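Shared Bench Rules for the Two-Arm Cells: Gallery

Rautiainen open lab, robotics floor
Page maintained by Merja Seppälä. Last revised 18 January 2020.

The written rules for the arm cells run to 20 pages, and most new users read them once. Isla Baxter asked for a page with pictures to go next to the short version, so that people can look at a cell in use while they read. The task is the one we call Hotis: drinkware and a cloth on the table, two arms, and an operator moving one piece at a time. The rules are the same for every task on the floor. We use cups for training because everybody knows how a cup should be handled.

If you have booked a cell for the first time, read the short version below the gallery before you switch anything on. 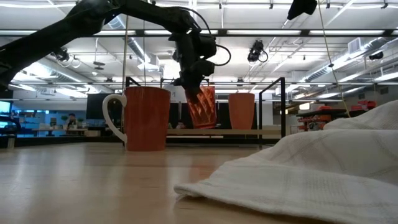
A cup in the gripper, above the wooden shelf. Lifted pieces are moved slowly near any edge (rule 3). 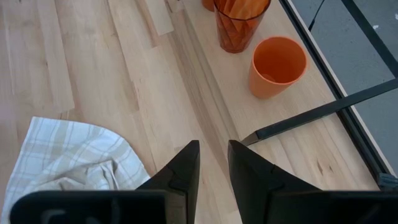 Wrist view over the tabletop, with the towel bunched at lower left. Soft items go in the session notes like any other piece (rule 5).
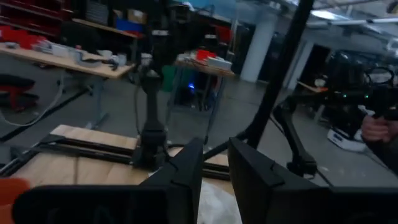
Looking past the fingers to the rest of the floor. The stop distance applies to people at neighboring benches too (rule 1).

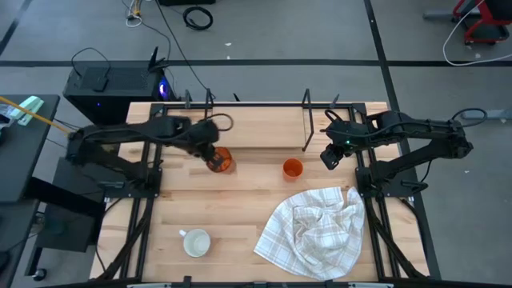

Both arms over the table, one gripper on the translucent cup and the other holding nothing. An arm with nothing in its gripper is still a live arm (rule 2).

The short version has been through several drafts. Charoen Phuthong wrote the first one in June after the floor plan changed, and Nelli Juntunen rewrote the sections on speed and cables. Where the short version and the full rules disagree, follow the full rules and tell Merja.

Rule 1. Distance. Stay out of the reach of both arms while the drives are on. Reach means the full extension of the arm in any direction, including over the back of the table. If you need to get to something inside that area, stop the cell first. Asking the operator to hold still does not count as a stop.

Rule 2. Both arms or neither. The drives are enabled and disabled as a pair. Do not work next to an arm on the grounds that only the other one is being used. This was the most common finding when Nelli Niskanen went through the session notes last year, and it is the reason the stop buttons are now wired to both sides.

Rule 3. Speed. New tasks start at 20 percent of the speed limit. After 30 clean runs the operator may ask for more, in writing, and the request is kept with the task sheet. Any change to the gripper, the fingers or the fixtures on the table puts the task back at 20 percent.

Rule 4. Cables. Check the loops at each wrist and shoulder before the first run and after every break. A loop should have enough slack for the full range of the joint and should not be able to catch on the uprights. Use the clips in the Prikelari drawer. Tape leaves residue on the jackets and lets go when it warms up.

Rule 5. Pieces on the table. No more than 8 loose pieces at a time. Write down each one in the session notes, including cloths and packaging. No liquids in cups or mugs, and no one drinks from training pieces. Keep your own mug at your desk.

Rule 6. Floor. Tape on the floor is not decoration. Keep bags, chairs and carts out of marked areas, and route temporary cables along the walls where you can. If a cable has to cross a walkway, cover it.

Rule 7. Leaving the cell. Park both arms, open the grippers, disable the drives, and wait for 5 seconds before you walk up to the table. Then clear the pieces into the task box. If you are coming back after lunch, you still park the arms.

Report dropped pieces, unexpected movement and near misses on the Grirkska form, even when nothing was damaged. The form takes a couple of minutes. Reports are read the same week and are not used to take away anybody's booking rights. If you stopped a cell because something looked wrong to you, write that down as well.

Printed copies of the short version are kept in the document tray by the entrance. Please replace the old ones, which still list the previous speed limit under rule 3. Corrections to this page go to Merja Seppälä. Questions about cables and stop buttons go to Nelli Juntunen.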